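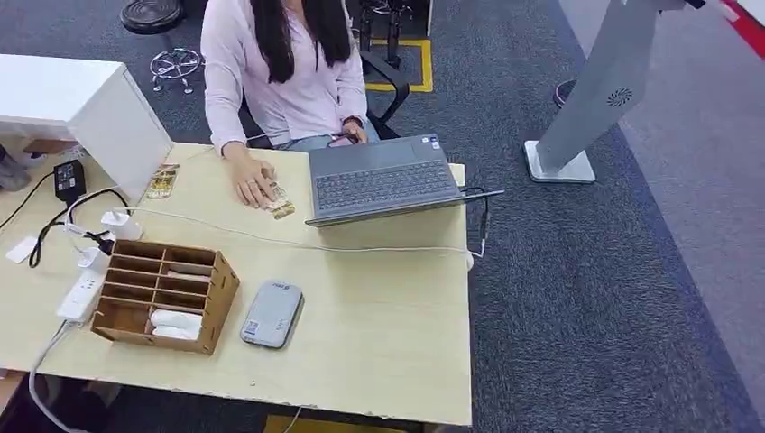
Does a power strip on top of a desk leave less room to work?
It takes up some of the surface, but how much that matters depends on how far the cords spread and whether the person would have used that part of the desk anyway.

Figure 4. A desk in use at the Murnbridge site, with an open laptop, a power strip and chargers on the work surface.

4.2 Cords and the usable surface

The claim that cords "eat" a desk is repeated often in the office planning literature, usually with little behind it. Zinchenko's desk guide treats any cord on the surface as lost space and draws a wide border around it. We followed that method at first and came to distrust it. A cord is thin. People put paper on top of cords, slide a phone over them, and push them aside with a wrist without looking down. Counting the whole strip of desk beneath a cord as unusable makes the problem look larger than the people sitting there seem to find it.

The desk in Figure 4 shows the difficulty. The power strip lies at an angle along one end, with black and white cords tangled around the chargers. A long white cable passes in front of the laptop and bends around to its side. Under the Zinchenko rule, much of this desk would be scored as lost. Yet a small printed card lies out on the surface between the laptop and that same end, and the person seated there has a hand flat on the desk and a phone in the other. It would be hard to argue from this alone that she is short of room. It would be just as hard to argue that she isn't, and we do not read the figure as evidence either way.

We therefore scored the strip and the adapters as occupied, and the cords as occupied only where they crossed one another or formed a loop too tight to lay a sheet of paper in. This rule has its own weakness. Two of us scored the Skisdale desks separately and disagreed on 8 of them, nearly always over what counted as a tight loop. Fedir Boiko's suggestion that we settle such cases by averaging the two scores was not adopted; an average of two guesses is still a guess.

Moving the strip to the floor is the standard advice. At Pusolmont this was done in November for 10 desks. When we returned, more than four of the strips were back on top. The workers who had moved them mentioned bending down to plug in a phone, and short laptop cords. None mentioned surface area, in either direction, until we asked. Answers given after a prompt of that kind should not carry much weight, and we have left them out of the ratings.

What can be supported is narrow. The strip and the adapters take up a fixed patch of desk, usually at one end, and the patch is small. Any effect beyond that rests on how the loose lengths of cord are scored, and the scoring rules now in use, ours included, have not been checked against what people do at their desks over a full working day.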